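Robot Software, Unit 5: Wrist cameras, textured objects and the last few centimetres of a grasp

These notes go with the second simulation lab. Read them before you open the Modberg project, and have the Unit 2 notes on frames to hand. The installation steps are on the lab sheet and are not repeated.

5.1 Where we are

In the last unit the planner was given the pose of every object. The state came straight out of the simulator, the planner produced a path, and the controller followed it. Nothing in the loop had to look at anything. In this unit the object pose is removed from the planner's input. The planner must get it from a camera mounted near the gripper.

The software is split into four processes. The simulator runs the physics and renders the pictures. The perception node takes a picture and returns a pose estimate with a confidence. The planner takes the estimate and returns a list of waypoints. The controller turns waypoints into joint commands and reports back when it has reached each one. All four exchange messages through Utley, the small message library used throughout the course. You will write the perception node and change part of the planner. Leave the other two alone.

5.2 What the perception node receives

Each message from the simulated camera contains a colour picture, a depth picture of the same size, the camera intrinsics and a time stamp. The time stamp is simulator time. Do not compare it with the clock on your computer. If the simulator is running slower than real time, which it will on most laptops, the two drift apart and your node will throw away good pictures as stale.

The camera pose is not in the message. You look it up in the frame tree at the time given by the stamp. Looking up the latest pose instead is the most common mistake in this lab. It gives correct answers while the arm is still and wrong ones while it moves, so a test with a stationary arm will not find it.

5.3 Close range

Most textbook treatments of pose estimation assume the whole object is in view. During an approach that stops being true. As the camera gets nearer, the object fills more of the picture and its outline runs off one or more sides.

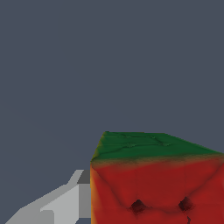

Course notes by the Robot Software teaching team, Bendivbridge
Last revised July 2, 2024

At this range the cube runs out of the picture on the right and at the bottom. Two faces can be seen, the green one on top and the red one at the front, and part of the gripper shows at the lower left. A method that needs the full outline has very little to work with. A method that fits a bounding box to the coloured pixels will return a box, but its centre is the centre of the visible part and not the centre of the cube.

The background is a flat blue-grey, so separating it from the object is easy. Do not take too much comfort from this. The grey of the gripper is also plain and untextured, and a filter which keeps only strongly coloured pixels will remove both. That suits this object. It would fail at once on a grey one.

5.4 Why colour alone misleads

Look at the join between the green face and the red face. The geometry has an edge there, but the texture fades from one colour to the other through a brownish-olive band. An edge detector run on the colour picture tends to give a weak, wide response in a place like this, and the position of the strongest response may shift as the threshold changes.

The reverse problem occurs on the faces themselves. The creases on the red side and the dark lines on the green side are changes of colour that belong to the texture. The two dark diamond shapes lower down look like pits, with soft edges and creases running towards them. From the colour picture you cannot tell whether they are holes in the mesh or paint on a flat face. A planner which treats dark patches as holes might refuse to place a finger there, or might try to put one in.

The rule for this lab is therefore:

Use colour to decide which pixels belong to the object.
Use depth to decide where the surfaces are.
Do not use texture edges as geometric edges unless the depth picture agrees.

5.5 Fitting the faces

The supplied function takes a set of 3D points and fits a plane by random sampling. Call it once on all the object points, remove the points that lie on the plane, then call it again on what is left. When two faces are in view this gives two planes. Check that they are close to perpendicular. If they are not, report low confidence and return no pose.

Two perpendicular planes fix the orientation of a cube up to its symmetry. They also fix two of the three position values, given the side length, which is in the object file. The third value has to come from somewhere else. It is the position along the line where the two planes meet, and for this you need one end of that line. If the left vertical edge of the front face is in view, as it is in the picture, take the points nearest to that edge and project them on to the line.

Be careful about which points you take. The gripper may lie next to the edge in the picture while being further from the camera. Points that mix the two surfaces can turn up in the depth picture if you resize it with smoothing switched on. Resize with nearest neighbour, or do not resize at all.

5.6 Masking the gripper

The gripper's own shape and joint positions are known, so its pixels can be predicted. The mask tool in the Lindsay package renders the gripper model from the current camera pose and marks the pixels it covers. Subtract this mask before fitting anything.

The mask must respect depth. If the object is in front of part of the gripper, those pixels belong to the object and should be kept. The tool has a setting for this, and it is off by default for historical reasons. With it off, the mask covers the gripper's full outline whether or not something stands in the way, and you lose a strip of good object points just where you need them.

Grow the mask by 2 pixels on each side to allow for small errors in the camera pose. Growing it much further starts to remove the vertical edge discussed above.

5.7 What the planner does with the estimate

In Unit 4 the planner ran once per grasp. Now it runs each time a new estimate arrives, up to a limit set in the configuration file. This brings in two new problems.

The first is jitter. Successive estimates differ slightly even when nothing moves, and a planner that follows every one of them makes the arm shake. The planner keeps a running estimate and blends each new one into it, weighted by confidence. Blend positions in the ordinary way. Do not average rotation matrices element by element. Use the quaternion routine in the library, and check the sign before blending — a quaternion and its negative stand for the same rotation, and mixing the two gives nonsense.

The second is symmetry. A cube looks the same to the plane fitter after a quarter turn, so one estimate may label the faces differently from the one before. The poses are equally good as descriptions of the shape, but the wrist will try to turn to match. Before blending, go through the equivalent orientations and choose the one closest to the running estimate. Where the texture matters to the task, for example if the green face must end up on top, use the mean colour of each fitted plane to settle which is which. This is a safe use of colour, because it depends on the whole face and not on a thin line in it.

When the confidence falls below the threshold the planner holds the last good estimate. It does this for at most 13 consecutive pictures. After that it must tell the controller to stop. Continuing on an old estimate is acceptable while the arm is far away and unsafe when the fingers are next to the object. Your code should use the shorter limit in the configuration file once the remaining distance is less than the finger length.

5.8 Checking your work

The simulator knows the true pose, and the logging tool can record it beside your estimate. Use it for testing only. A node that reads the true pose will be marked as not working, however good its results are.

Plot the position error against the distance from camera to object. Expect the error to shrink as the camera comes closer, then rise again once only one face is left in view. Find the distance at which it rises and write it down. The planner should finish its last correction before reaching that point and complete the move without vision.

Save the colour picture, the mask and the fitted points for every estimate whose error is larger than the limit on the lab sheet. Looking through these by eye is slow but it finds faults that the plots hide. In particular, check for points from the gripper left in the set, and for a second plane fitted to noise on the first.

5.9 Exercises

1. Write the perception node described in 5.5 and run it on the recorded approach in the Modberg folder. Report the mean position error and the worst case.

2. Turn the depth setting of the mask tool off, run the same recording again, and explain the change in the third position value.

3. Replace the camera pose lookup with one that uses the latest pose. Plot the error against arm speed.

4. Change the planner so that it handles cube symmetry. Show one case in the log where the old version would have turned the wrist and the new one does not.

5. Swap the object texture for the plain grey one. State which parts of your node stop working and suggest a replacement for each. Code is not required.

Hand in the node, the changed planner file and a report of no more than five pages. Include the configuration file you used, even if you did not change it.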